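Kitchen bench tips: choosing a gripper for toast and crockery
Updated 19/12/2020

These notes come from the Skorkbridge workshop, where we have been trying a linked two-finger gripper and the Ruangrit hand on ordinary breakfast jobs. Most of it applies whichever arm you own.

Start with bread. A slice is light, crumbly and never quite square in the slot, so set the closing force low and raise it in small steps. We began at 70 on the Voltus controller's scale and had crumbs everywhere. Go in with the fingers either side of the slice and close slowly.

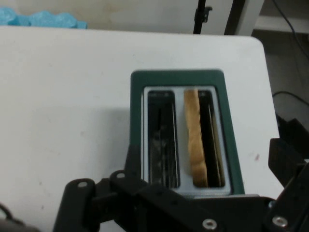

Wrist cameras are best for the last part of the approach. Shiny metal upsets them, so fix your exposure by hand and keep lamps off to one side. An image 720 lines high is plenty. For planning the whole move you will want a second camera on a stand — the wrist view is no help once the fingers are in the way.

A hand with several fingers copes better with mug handles and bowl rims, but it needs more room. Leave at least 100 mm between appliances if you can. Tie cables back at each joint with enough slack for a full turn of the wrist, and check them every week. 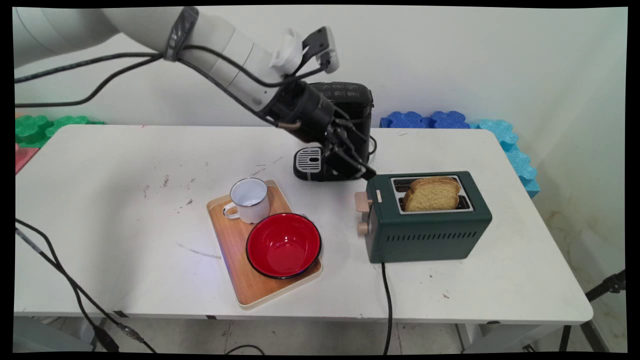
Multi-fingered hand by the toaster, with mug and bowl on the tray.

Wipe the fingertips with a damp cloth after each session. Crumbs get into the linkages, and the Skivlow pads lose their grip when greasy. Ours lasted almost 2,000 cycles before we changed them in May. Unplug the toaster before you clean near it.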